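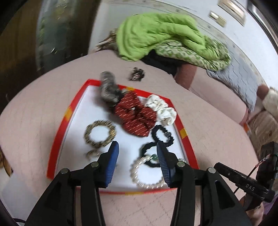
To members of the Skembridge manipulation list: the second part of the finger comparison is now complete, and I am circulating the results ahead of the February meeting as requested. The household accessories set was retained for this part on the recommendation of the Prarow laboratory, on the grounds that soft goods separate one finger design from another more clearly than blocks or bottles do. The blue ribbed pads were used on both jaws of the hand-held unit, and the items were presented in the shallow white tray with the red rim. A fabric scrunchie with wide folds and a ring of closely set beads ask very different things of the same pair of pads, and the figures should be read with that in mind.

Members will recall that 803 demonstrations were planned for this part. All 803 were recorded. Of these, 17 were set aside at review, 14 for incomplete jaw-width data and the remaining three for a timing fault between the camera and the width encoder. The timing fault was traced to a loose connector and has been corrected. The unit has not shown it again.

Findings on the pads are as follows.

The ribbed pads hold gathered fabric securely at low closing force. Operators at both sites reported that they could take a scrunchie by a single fold and lift it without a second attempt. The smooth pads used in the first part required a deeper approach, which brought the fingertips into contact with the tray more often than we would like.

On thin elastic ties the difference is smaller. The ribs help when the tie lies across them and do very little when it lies along them. Kojo Darko has suggested a crosshatched pattern for the next print, and I support this, provided the pad thickness is left unchanged so that the existing width calibration remains valid.

On beaded items the ribbed pads were the weaker of the two. A bead tends to settle between two ribs and roll as the jaws close, and the item then turns in the grip. We do not regard this as a reason to withdraw the pads, but it should be stated in the report.

With respect to the arm, the replay trials at Skultby used the Nava controller at its standard settings. Adwoa Acheampong has asked that I note a change in behaviour after the firmware update: the closing motion now slows over the final portion of travel. This favours soft items and makes the trials before and after the update unsuitable for direct comparison. The two groups have been kept in separate folders and are labelled accordingly.

I turn now to the points raised by Diane Penner, whose message is quoted here for the benefit of those who joined the list recently.

Diane Penner wrote:

> Thank you for the interim tables. Before the Skembridge group
> commits to a second order of pads, I would ask for clarification
> on 4 matters.
>
> (1) Were the operators told which pads were fitted? If so, the
> comments on ease of use should be reported separately from the
> recorded measures.
>
> (2) Has anyone examined the effect of the jaws on the camera's
> view? With the longer linkages I find that a small item is often
> hidden by a finger at the moment it matters most.
>
> (3) What is the wear on the ribs? Our own set had begun to lose
> its edge by the end of the first month, and the colour had dulled
> noticeably.
>
> (4) Will the tray remain part of the protocol? A raised rim
> changes the approach angle, and our programme does not have an
> identical tray available.
>
> I would be grateful for a reply to the whole list.
>
> Diane Penner

I reply in the same order.

(1) The operators were aware of the pads fitted. It is not practical to conceal them from a person holding the unit. Their comments have been moved to an appendix, and no score in the main tables depends on them.

(2) This is a fair criticism. Items lying close to a fingertip can be partly hidden behind it, and small loops are the most affected. Carola Seidel is preparing a revised camera bracket with a slightly higher mounting position. A sample will be sent to each site for trial before any change is made to the protocol, and I would ask that the present bracket not be modified locally in the meantime.

(3) Wear was measured at the start and end of the part. The ribs nearest the tip show rounding and the remainder do not. We propose that pads be replaced in pairs whenever a new part begins.

(4) The tray will remain for this part only. Drawings of the rim profile are available from Araba Antwi, and sites without a suitable tray may print one. Any printed tray should have a flat, pale interior and a matte finish.

The report will be placed in the shared directory once the appendix has been checked. Corrections to the tables should be sent to me directly, with the trial number in the subject line. Requests concerning pads, brackets or spare pivot pins should go to Carola Seidel.

Kojo Darko will chair the February meeting in my absence.

Regards,

Finger comparison coordinator
Skembridge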